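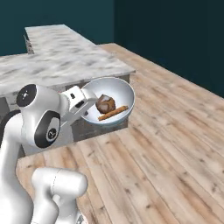 We use cookies to remember your settings and count visits. Accept / Manage choices

Fasmont Holiday Apartments
June 3, 2025 | Posted by the Guest Services Office

Summer arrangements for guests at our Flollthorpe apartments are set out in this thread. Please read all posts before you travel, including if you have stayed with us before.

Check-in at Flollthorpe now begins at 4 p.m. on every day of the week. Check-out remains at 10 a.m. Guests who arrive early may leave their bags at the Liew Street office and collect them once the apartment is ready.

Keys are no longer handed over at the apartment door. Each booking receives a door code by text message on the morning of arrival. Please check that the cell phone number on your booking is correct, including the country code.

A deposit of $100 is taken by card at check-in for each apartment. It is returned to the same card within 7 days of departure. We cannot return deposits in cash or to a different card.

The largest apartments sleep 6 guests. This figure includes children of any age. Extra beds may not be brought in, and the sofa in the living room may not be used as a bed unless it is listed as one on your booking.

Travel cribs are available free of charge and should be requested at the time of booking. We do not supply crib bedding.

Kitchen equipment differs from one apartment to another. The list for your apartment is in your booking email. Guests who need a particular item should write to us before arrival.

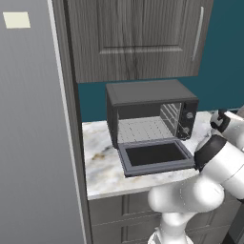 Countertop toaster oven, shown with the door open.

Parking at Flollthorpe is limited to one space per apartment. The space number matches the apartment number. A second vehicle may be left in the public lot by the ferry landing, which is about 2 miles away. The lot charges by the day and does not accept reservations.

The Iteo shuttle bus will run between the train station and the ferry landing through the end of the season, stopping at Liew Street on request. Tickets are sold on board. The bus is run by a separate company, and we are unable to change or refund its tickets.

Pets are accepted in ground-floor apartments only. A cleaning fee applies for each stay, and pets must be listed on the booking. Dogs must be kept on a leash in the courtyard and on the stairs.

Quiet hours are from 10 p.m. to 7 a.m. The courtyard gate closes at the start of quiet hours and opens with your door code after that time.

Bookings made before January keep the cancellation terms that applied when they were made. For all later bookings, please refer to the terms in your booking email.

Questions about an existing stay should be sent by reply to your booking email, with the booking number in the subject line. The office is unable to discuss bookings in public replies to this thread.

Last updated: 9:40 a.m.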